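Arrumar a caixa amarela

Passei a tarde de ontem a mexer na caixa amarela que comprei em segunda mão em Deltberg. Estava encostada na oficina desde setembro, à espera de vez. O Vitalii Pylypenko já me tinha perguntado 2 vezes se eu a queria mesmo ou se lha passava.

Comecei pelos fios. Os antigos estavam com o isolamento rijo e cortei-os todos. Os novos são pretos, finos, e deixei folga em cada um – prefiro ter fio a mais do que voltar a soldar. Gastei 7 abraçadeiras e ainda tive de ir buscar mais ao carro.

O solenoide é pequeno, prateado, com a ponta do êmbolo roscada. Ainda não decidi onde o aparafusar. Experimentei-o deitado na parte de cima, acima da aba, e gosto dele ali, mas o acesso à porca fica apertado. A placa vermelha vai em baixo, isso está assente. Falta-me arranjar espaçadores para ela não ficar pousada diretamente na tinta.

A pintura tem uma esfoladela na aba e vai ficar como está. Pintar por cima nota-se sempre, e esta tinta é tão brilhante que qualquer retoque salta à vista. O pó limpo no fim, depois dos furos.

A Oleksandra Pasichnyk ficou de me trazer os espaçadores quando vier de Grundcombe. Até lá não furo nada. Vou aproveitar para etiquetar os conectores, trabalho que ando a adiar há 2 semanas.

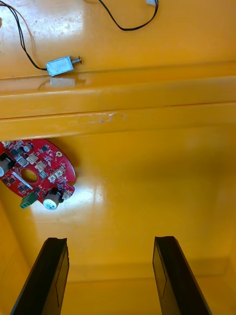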